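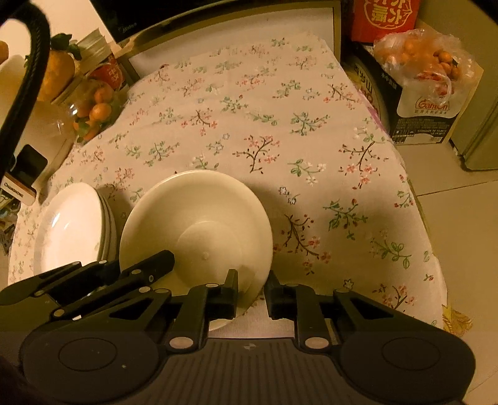

I have been waiting for a machine to take over my kitchen chores since I was old enough to be handed a dish towel, and every February, when the company has gone home and the dishes haven't, I start wondering all over again how close we are. My friend Olanrewaju Omoregie thinks very close (he is a hopeful man, bless him). I told him it all comes down to plates. Picking up a mug is one thing, but a plate has to be caught by the rim, and two fingers can do that, tilted up on its edge and all, with the rest of the deep plates stacked beside it on the flowered cloth. What I want to know is whether a machine could do it 45 times in a row with nobody hovering!

My own dishwasher is a Geda, and I suppose it was somebody's dream robot once. It washes beautifully. It has never cleared a table in its life, though, and the clearing is the part I'd pay for.

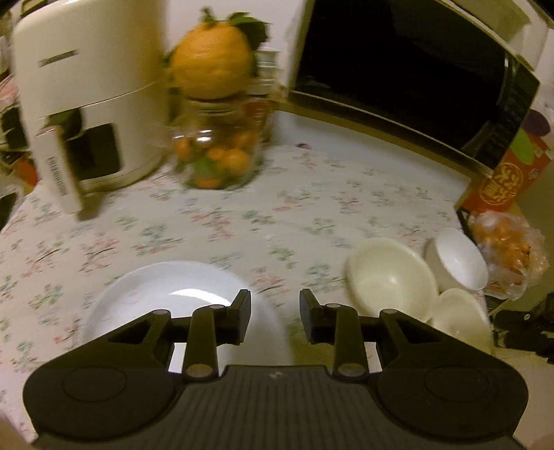
Musa Obi, who has set more tables than anyone I know, says the trouble with chores is that no two kitchens are laid out alike, and no kitchen stays the same from breakfast to supper. I think he's right. Take one big round plate and three empty bowls huddled near the edge of the cloth, put an air fryer and a jar of little oranges behind them, and a person just reaches in without thinking. A machine has to work out which things are dishes and which should be left well alone, and then mind the edge besides. I'd give it a year or two of practice before I trusted it with my grandmother's bowls, and I'd still be standing in the doorway with my tea, pretending not to watch.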